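Parnwood Neighbours Help Board
Home > Crafts and making > Leather and cloth

Creases in a big piece of leather, how do I get them out before cutting?

Posted by Josée Doucette, November 2022

Hello all, I hope somebody kind can help me, as I have been going round in circles with this and my husband has stopped listening. I bought a good-sized piece of brown veg tan leather from the clear-out sale at the old Drisen shop, meaning to make a satchel for my niece and perhaps a couple of purses from what is left over. It cost me £60, and for me that is a lot to spend on something I might ruin, so I have been rather nervous of it.

It came folded in four and I am ashamed to say I left it that way in the airing cupboard from July until last week. When I opened it out there were two proper creases across the middle and a lot of faint ones all over. I laid it on the dining table with my cookery books on top for 2 nights and it made no difference at all that I could see. My sister says to iron it. My neighbour says never, ever iron it. I have also got a tin of Khondokar balm which says it "restores suppleness", and I wonder whether I ought to rub that in first, or whether it will stop the dye taking later. I want to dye the satchel a darker brown, you see, and leave the purses as they are.

Any advice very welcome, and please use small words, I am only a beginner. Thank you!

3 replies

Audrey-Anne Robichaud
Oh Josée, please don't worry, you have not ruined it! Veg tan is very forgiving stuff and I have rescued far worse. I once had a shoulder that had been used to line the boot of a car (a long story, involving my brother and a load of gravel) and it made up into a lovely pair of bags in the end.

Put the balm away for now. It has wax and oil in it, and dye goes on patchy over the top of that. Keep it for when the satchel is finished and dyed and you want to bring the surface up a bit.

Your sister and your neighbour are both a little bit right about the iron. Dry heat straight on to leather can scorch it or make it go hard, and you can't undo that. But damp and weight work well. Take a clean sponge and plain water, wring it out until it is hardly wet, and go over the whole of the back, the fuzzy side, in long even strokes. Do the whole piece, even the parts that look fine, or you may get a tide mark where the damp stops. Then turn it over and do the front, even more lightly. Leave it until the colour has nearly gone back to what it was, then smooth it flat with your hands, working from the middle outwards. A glass jar with smooth sides makes a good roller for the stubborn creases.

After that it wants a board over the top, bigger than the leather if you can manage it, and your cookery books on top of the board. I expect the trouble before was that the books only pressed where they sat. Leave it overnight somewhere cool, well away from a radiator.

You may find the two fold lines never go completely. Mine didn't, on the boot piece. Lay your pattern out so that a fold falls under the flap or on the inside of a gusset, and mark it with a silver pen before you cut anything. I always cut the big panels first and fit the purses in round them. And do try your dye on a scrap that has been damped and pressed in the same way.

Do come back and show us the satchel, I would love to see it.

clidodura33
just use a heat gun, takes 5 mins. did mine that way, no problems

Josée Doucette
Thank you both so much, and Audrey-Anne especially for taking such trouble over it. I think I shall leave the heat gun alone, I know what I am like. I have borrowed an old cupboard door from next door for the board and I am going to do the sponging tomorrow morning, when I shall have the house to myself. One more thing, should I put paper between the leather and the door? It is painted white and I would hate it to stick.

Audrey-Anne Robichaud
Yes, plain paper, nothing printed. Newspaper ink will come off on damp leather and you will be able to read the football results on your satchel for ever more. Lining paper from the decorating shop is ideal, and a roll will last you years. 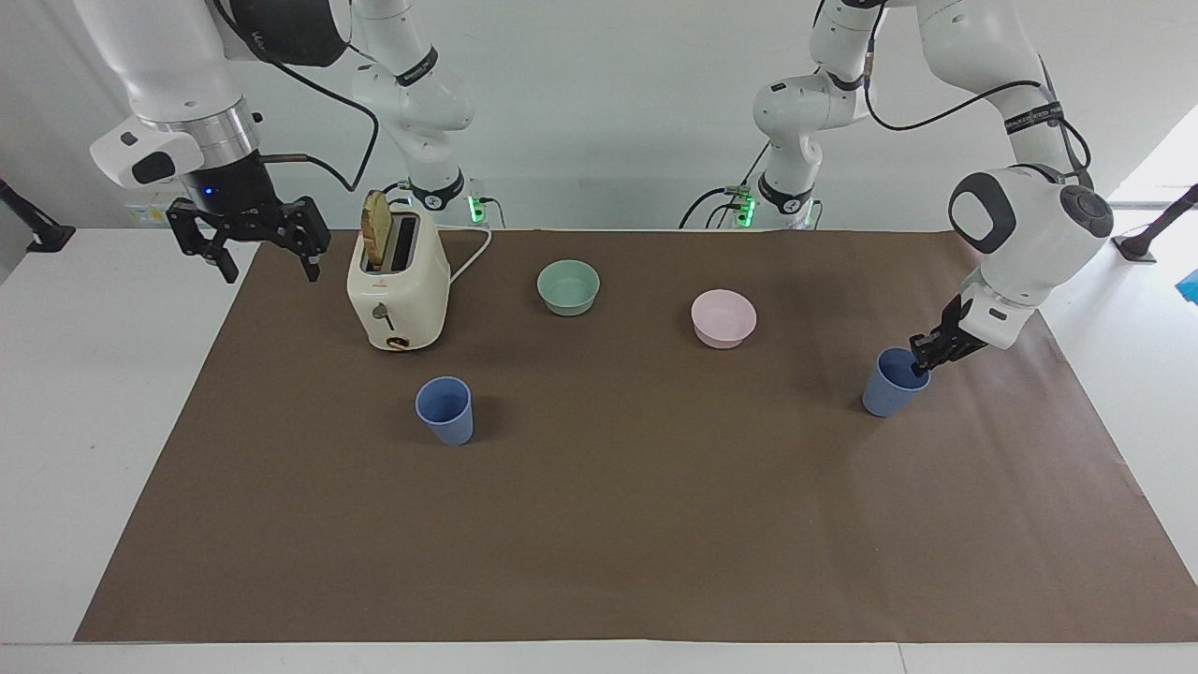
Brown on a white worktop, with a few faint creases to the right.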